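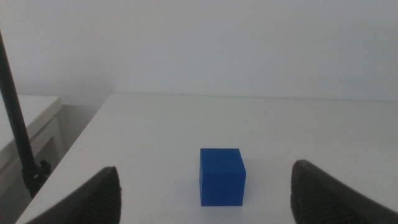

What's in Plarnari?

It's a table of colour names copied off old knitting wool shade cards, the folding kind with little tufts of yarn glued or stapled along the edge. Each row is one name from one card, with a few notes on where it sat and what I thought the wool looked like. There are 3293 rows taken from 421 cards, and 2966 different names once you've lumped the repeats together.

Why I made it

I bought a shoebox of shade cards at a jumble sale one June because I wanted the one for a double knitting my gran used, and then I couldn't stop reading them! Half the names tell you nothing at all about the colour. I've got a Regatta that's a sort of mustard, and two different Lagoons, one of which is plainly grey. I started typing them up so I could search them, then people on the Drudden knitting forum began posting me theirs, and the whole thing got rather out of hand.

What the files are

names.csv is the main one. If you only want to have a play, sample.csv is 1000 rows pulled out at random (same columns, much quicker to open on an old laptop like mine). cards.csv has one row per card, and notes.txt is my running diary of odd decisions, which I haven't tidied up and probably won't.

The columns in names.csv

card_id: matches up with cards.csv
position: where the tuft comes on the card, reading left to right and then down
name_printed: exactly what's on the card, funny spellings and all
name_tidy: the same thing in lower case with the punctuation taken out
shade_no: the maker's number, kept as text because some start with a nought
family: my own plain word for the colour, picked from a short list
sure: y or n, for whether I'd stand by the family word 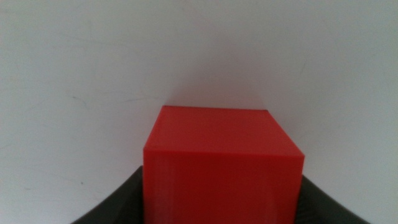 The family column gave me the most bother, so have a look at how it was done before you lean on it. I sat by the kitchen window in the morning, went through each card and wrote down the first plain word that fitted. Then I put the card away and did it again a few weeks later without peeking. Where the two words matched, sure is y. Where they didn't, I kept the second word and put n. The n rows are mostly down in the teal, rust and mushroom end of things, where I'm hopeless.

Wool fades, too. A card that's lived in a shop drawer can look nearly new, and one that's been pinned up on a wall can be a completely different colour on one side. If I could part the tuft and see a darker shade inside, I went by the inside. I've marked those cards with faded in cards.csv – there are plenty of them, sorry.

Missing tufts

Lots of cards have had bits snipped off by somebody matching a jumper. If the name is still printed but the wool has gone, you'll find the row with family left blank. Please don't fill those in from the name! That way madness lies, see Regatta.
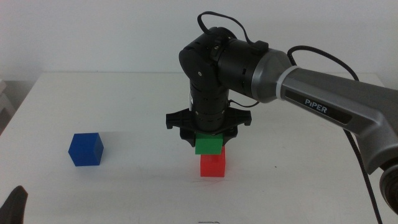
Neighbouring tufts are the other thing to watch if you're using my colour words for anything serious. Card makers loved putting contrasts side by side, and a dull brick next to a strong emerald can come out looking like a proper pillar box red. You get a similar business with the green cube right over the red one, when the blue one has all that white table to itself off to the left. I tried covering the tufts on either side with strips of white card to get round it, but only from the second shoebox onwards. The earlier cards have masked set to n in cards.csv, and I'd treat their reds and pinks with a bit of caution.

Spelling

I've left it alone in name_printed. Findholm, one of the smaller makers, had a printer who couldn't settle on aubergine, and I've grown fond of every version. In name_tidy I've fixed only the ones where another card from the same maker shows what was meant. Gray and grey are left as they come.

Things that aren't in here

No photos of the cards, as I don't know who owns the artwork. No hex codes either. I did try making some with my phone and got a different answer each time the sun went in. Prices are left out as well, except where I got carried away in notes.txt.

Using it

Help yourself for anything you like, and a mention of Plarnari is nice if you've got room. The Mahmoud cards were lent to me on the understanding they'd be credited, so if you pull those out separately please keep the maker column with them.

Corrections

Send me the card_id, the position and what you think it should say. If you've got the same card in better nick than mine, I'd love to hear about it, particularly anything with a full row of heathers.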